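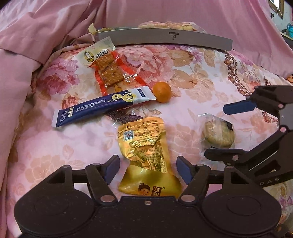 March, notebook, gripper budget cont. Carola wants the equipment list by end of month so getting it down now before I forget what was agreed on the phone. Main question is still finger pads: how many spare sets, and do we stay with the Torvik ones or try Lomgate. Snack handling is where pads matter most for us. Crinkly foil, clear wrap over tofu, a bare mandarin, a stick sachet lying slantwise on top of something else, all on a bedspread that has give in it. If a pad is going to be bad at anything it'll be one of those. So costing from that end, not from the hard box end.

Prices as of this morning (ex VAT, check):
Torvik pad set, 4 pads, 100
Lomgate hand tool complete, 398
Lomgate without pads, 252

So the Lomgate pads are 146 of the price if you do the subtraction, whcih seems steep for rubber. Asked Rainer, he thinks it's the backing plate and not the rubber. Might be. Ask them to quote pads alone, they don't list it anywhere I can find.

Option A: keep what we have, buy Torvik pad sets only. Cheapest this quarter. Doesn't fix the wobble in the older linkages.
Option B: two new Lomgate without pads, fit Torvik pads ourselves. 504 plus one Torvik set to cover both tools, so 604. Need to know if the hole spacing matches. Rainer measured one and said "nearly", nearly is no good to me, measure again with the calipers.
Option C: two complete Lomgate, 796. Carola will ask why.

Leaning B if the holes line up. If not then A now and put C in the autumn round.

Tools have to be bought in pairs, please. Left and right working into the same heap from different sides and if one closes softer than the other you spend the day compensating with your wrist. One new + one old is the worst of both. Put that in the justification in plain words, the form reader isn't a robotics person.

Dokus (the arm side) is a seperate line and seperate cost centre, don't mix. They want delivery dates for the fixed mount version. Told them not before the pads are settled, no sense ordering mounts for jaws we might change.

Consumables. Last year this came out of petty cash and got queried twice. Want a proper line this time:
- packets, biscuits, fruit. Fruit has to be replaced, the packets last until the seams go
- bedding and throws. Patterned as well as plain, ask for both. A busy floral is a much harder background than a plain quilt and we need the mix
- boxes, rigid, any colour
- pivot pins, spare screws, threadlock

No figure for that yet. Look up old receipts, blue folder I think, or Carola's drawer.

Cilari rang back 2.30. They can do a service contract on the hand tools but only if all are the same make, so that's an argument against B with mixed pads?? Asked if pads count as a modification. Woman didn't know, will email. Hold the form until that comes.

Also storage. New ones come in bigger cases, won't go on the present shelf. Either another shelf or we throw the foam away and use the drawers. Rainer says drawers. I say shelf, drawers are how the last pin got bent.

To do:
calipers on hole spacing (R.)
quote for Lomgate pads alone (me)
receipts (me, Carola)
lead time Torvik, website says in stock but it said that last time
wait for Cilari email, then do the form

Rainer back in after lunch, go through B with him then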